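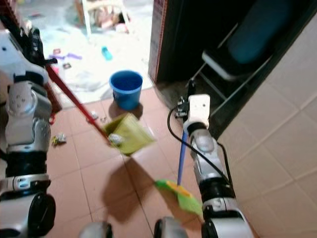 Frequently Asked Questions - Zurnero Tile Care

Search our help pages Enter a word or phrase Go

How often should I mop a tiled floor?

For most homes, once a week does nicely, with a quick sweep on the days between. If you have dogs, or small children, or a door that opens straight onto the garden, you may find yourself mopping more often in October, when everyone starts bringing the mud in. Do sweep first, please - grit under a mop head is what scratches the glaze.

Can I use vinegar on my tiles?

Glazed ceramic will put up with a weak mix now and then, but please keep it well away from marble, limestone and anything else with lime in it. Vinegar also nibbles at unsealed grout. Gunhild Overgaard on our advice desk has talked over 20 callers out of it this year, and she is always very kind about it.

My grout has gone dark. Is it ruined?

Very likely it's only dirty! Try warm water with a little baking soda and a soft brush, working on a small patch at a time, and rinse well afterward. If the color is still uneven once it has dried overnight, a grout pen may be the simplest answer.

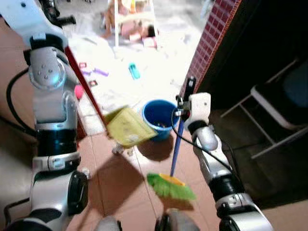 Do I need to seal porcelain tiles?

Most porcelain is dense enough to do without. The grout between the tiles is another matter, and we suggest sealing it when the floor is new and again whenever water stops beading on it.

Where can I get a matching spare tile?

Look for the shade number on your old box and send it to Bjarke Damgaard in our spares room. We keep 276 shades on the shelf, including the older Prestent range, and he is happy to mail you a sample before you order.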